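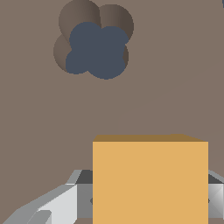
Cube, golden-orange on the front face, darker mustard along the top.

Dye room notebook, September, Sunday, started late afternoon and finished after supper

Onion skins again, and I'm not even sorry. The sack from the Pacheco kitchen had been sitting by the back door so long that people were starting to put their coats on it, and when I finally weighed the contents there were 700 grams of dry skins in there, which if you have ever tried to weigh onion skins you will know is a pillowcase stuffed tight and another one not quite so tight. They weigh nothing at all and they get everywhere. I was still picking them out of my cardigan at supper.

What I wanted out of today was a warm gold on the Timavon yarn that leans toward orange without going all the way to brown. Last time I got the brown. It was a very nice brown and Nermina has a hat out of it now, but it wasn't what I'd set out to make, and I've never really known whether I had the pot too hot or left the yarn in too long or whether it was that business with the old kettle. So the plan was to go slowly, write things down as I went instead of the next morning, and pull skeins at different times so there would be something to compare.

Yarn: the undyed Timavon two-ply, 200 grams of it, wound off into small skeins and tied loosely in figure eights. I tied them too tight in the spring and got those little white bracelets where the dye couldn't get in. Some people like that. Ankica says it looks like the yarn has been wearing socks. This time I left the ties slack enough to get a finger through and went over every one of them twice before anything got wet.

Scoured in warm water with a little of the Clultesine soap. I keep meaning to say something in this book about that soap. It rinses out faster than what we had before, and it doesn't leave the smell, but you have to dissolve it in a jar first or it sits in the bottom of the basin in a lump like cold porridge and does nothing whatsoever. If you are reading this and it's your first time with it, hot water from the tap, jar with a lid, shake it, then pour. The water came off the wool quite gray the first time and nearly clear the second, so I stopped there.

Mordant was alum, at the usual strength, the same as the card pinned over the sink says. No cream of tartar. I know the card says cream of tartar. I've gone back and forth on this for years, and the last few times with onion I've left it out and been happier with the yellow, but I have never done a fair test of it and I shouldn't pretend that I have. Somebody should do one. Possibly me, in the winter, when the garden lets go of me.

Yarn went into the alum cold and I brought it up as slowly as the Berken burner would let me. That burner has two settings in practice, off and volcano, whatever the dial would like you to believe. What works is to put the flat iron plate between the flame and the pot and then turn the dial down till you're sure it has gone out. It hasn't. Leave it there. An hour at just below a simmer, then off, lid on, and I went to have lunch with my sister and left it to cool by itself.

While it cooled I did the skins. I soaked them overnight from Saturday, weighted down with a plate, and by this afternoon the water was already the color of strong tea. Brought that up to a simmer, kept it there the best part of an hour, and strained it through the old curtain. I want to put in a good word for the old curtain. It has strained walnut, madder, goldenrod and one very regrettable pot of red cabbage, and it's more handsome now than it ever was in a window. Please don't wash it with the dish towels.

A note on red and yellow skins: I picked out all the red ones I could stand to pick out. I didn't get every one. Red skins push the pot toward green and olive, at least with our water, and I think that was part of what went on in the spring. It's dull work, sorting, but with the radio on and the door open it's a pleasant way to spend the front end of an afternoon, and the light was lovely.

Into the pot, then. First skein out after a few minutes, and it was already a good clear yellow, the kind of yellow you'd paint a nursery. Second one out at the quarter hour, and that was deeper, like the inside of a ripe cantaloupe that has been left out. Third at the half hour. That's my favorite, and I'll come back to it. The rest I left in for the full hour, and then I turned the flame off and left two of those in the pot to sit until tomorrow, mostly out of curiosity and a bit out of laziness.

It's hard to write down a color. I have been doing this for a long time and I still catch myself writing "gold" next to a thing that I wrote "amber" next to a year ago, and then when I put the two snips side by side they're the same. Or they aren't, and I can't think what I meant. The snips help, and the shade card helps too, but the shade card lives in the drawer and the yarn lives in the light and I think they've drifted apart a little. What I've started doing is looking at every skein twice, once flat on the table by the north window and once folded over on itself so there's a shaded side. A good orange ought to stay orange in the shade. The brown in the spring looked splendid flat and like wet cardboard as soon as you folded it.

Half hour skein: flat, a proper warm gold. Folded, the shaded part goes to mustard but a friendly mustard, with the orange still in it. I am very pleased. I put the snip in here with tape and wrote the time on the tape, so that if the tape falls off the time goes with it and there is no chance for confusion of the sort we had with the walnut pages.

Hour skein: richer, a bit toward rust. Some people will like it better. Nermina Ionescu stopped by on her way home with the wheel bands she'd promised me, looked at them all lying on the rack, and went straight for the hour one without even putting her bag down. So there you are. She thinks the half hour one will look thin once it's knitted up next to anything dark. She may well be right, and she has knitted a great deal more colorwork than I have, so I've told her to take a length of each and make me a swatch with the charcoal.

She also asked about fading, and she was right to ask. Onion isn't the most faithful of dyes. Everything I've read says so, and the cushion in the front room says so too. I've wound a bit of each skein around a strip of card, covered half with foil, and stood it up on the sill in the south window. I'll look again when the clocks change. If it drops badly then I think the answer is a little madder in the pot at the start, which would bring the orange up and give it something to stand on, though it makes the whole affair costlier, and part of the charm of onion skins is that a restaurant gives them to you and thanks you for taking them away.

Dipped one short length in iron water, just for the record, in and out. Went to olive before I could get my other hand to it. It's handsome, but it has no business on this page. I've put the snip on the back of the page where it can't influence anybody. The iron jar is back on the low shelf with the lid screwed down, and I rinsed the spoon separately, and I would be grateful if everybody else would too. One speck of that in a yellow pot and you'll be wondering all day what you did wrong. I strongly suspect that was the matter with the old kettle.

Exhausted bath: there's still a lot of color in it. I haven't thrown it out. It's in the lidded bucket under the bench, and if anyone has cotton that's been mordanted and waiting, you're welcome to it, up until Wednesday or until it begins to smell, and with this warm spell I wouldn't like to bet which comes first. The spent skins went on the compost. There were more of them wet than there seemed to be dry, which can't be so, but the barrow was full.

Ankica Radonjić telephoned while I was rinsing, to say that her marigolds are ready and do we want them. We do. I said we'd take all the heads she's willing to part with and that I'd come with the big baskets one evening this week. She has 11 plants of the tall kind this year along the fence, and says they're up to her elbow. I'd like to run those on the same Timavon base with the same alum, with nothing else altered, so the two can sit next to each other on the card and we can see what sort of relations they are. Marigold always seems to me a colder yellow than onion, but I've only ever seen them on different wools, so who knows.

Things to get: alum (the tin is down to a drift in the corner), more cotton tape, a new thermometer. The one we have reads roughly four degrees under the good one at home, which I only found out by carrying the good one here in my coat pocket. I've tied a tag on it. Add four.

Also the hook on the drying rack has come loose again at the wall end. I have wedged it with a folded bit of card. Don't hang the heavy blanket yarn from it.

The two skeins in the pot come out tomorrow morning, before the kettle goes on. I've left a note on the lid.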